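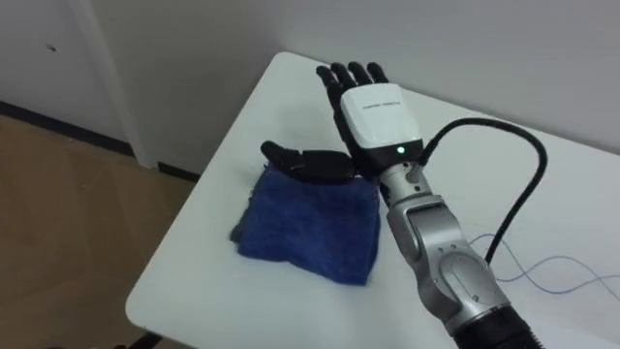 Vilja Manninen

Posted in September | Trip planning

Home Destinations Walking Planning Contact

How to plan a hut-to-hut walk when you are not a fast walker

I walk slowly. I say it first because most route guides are written by people who do not, and when I follow their times I arrive after the soup is finished. Last year I walked the Baran valley route, from Prosville over the pass to Nilavport, and I planned it in a different way than before. Several readers have asked me for the method, so I have written it down step by step. It works for any route with huts or small guesthouses.

Step 1. Find your own pace before you open the map

Choose a hill near your home and walk it with the pack you will really carry. Write down the time up and the time down separately. Do not stop the watch when you drink or take off your jacket, you will do these things on the real walk also. My time came out much longer than the sign at the car park promised, and I was a little offended, but it was the most useful number in my whole plan.

Step 2. Divide the route by climbing

Many people divide a route by kilometres, and I did this too for years. On flat ground it is fine. In the mountains, look first at how many metres you go up each day. From Prosville the first day is gentle along the river. The second has nearly all the climbing, and the top of the pass is at 2141 metres. If you only look at the distance, the second day seems like the shortest and you will sleep too long in the morning.

I write each stage on its own line in a notebook: start, finish, metres up, metres down, last water. Going down also costs time. My knees want almost as many hours for it as for going up.

Step 3. Choose the huts, then check the gaps

Mark every place where you can sleep. On this route there are 5, but the one at Irkier has few beds and fills early. Now compare the gaps with your own pace from Step 1. If one gap is too long, look for a bus or a farm road which can shorten it. I took the morning bus from Prosville to the end of the sealed road and I do not feel any shame about it.

Step 4. Book in the correct order

Book the smallest hut first. When you have the date for Irkier, build the other nights before and after it. I made the mistake of booking my favourite guesthouse in Nilavport first, and then I had to change it two times and write many apologetic emails.

Ask these things when you book:

- What time is dinner, and do they keep a plate if you are late?
- Is there a blanket, or must you bring a sleeping bag?
- Can you pay by card?
- Is the tap water good for drinking?

Step 5. Put in one empty day

I put it after the pass. If the weather is bad you can wait below and use the day there, and if it is good you have a rest on the other side. My friend Rhys Pryor thinks an empty day is a waste of holiday. He walked with me as far as Irkier and went home from there with very sore heels, so we have not finished this discussion.

Step 6. Pack for the evening too

For the walking you need what every list says: rain jacket, warm layer, hat, map on paper. For the evening I add dry socks, light shoes, ear plugs and a small book. I carry about 3 litres of water on the pass day and less on the others, as there are streams and taps in the lower valley.

Step 7. Leave early and tell someone

On the big day I left at 6 in the morning, with bread and cheese from the evening before in my pocket. The hut keeper wrote my name and the next hut in his book. If your hut does not do this, send a message to somebody at home while you still have signal. After Irkier I had none until I could see the harbour.

A note about the season

I walked in September. The paths were quiet and the berries were still good, but the light goes quickly after dinner and 2 of the huts were already serving only a short menu. Ask before you go, because the closing dates are different each year. If you have walked this route in early summer, please write to me about the snow on the north side. I would like to add it to this page.

Related posts

Prosville on foot: bakeries, bridges and one steep cemetery
What I eat on a long walking day
Nilavport without a car
How to wash wool socks in a hut sink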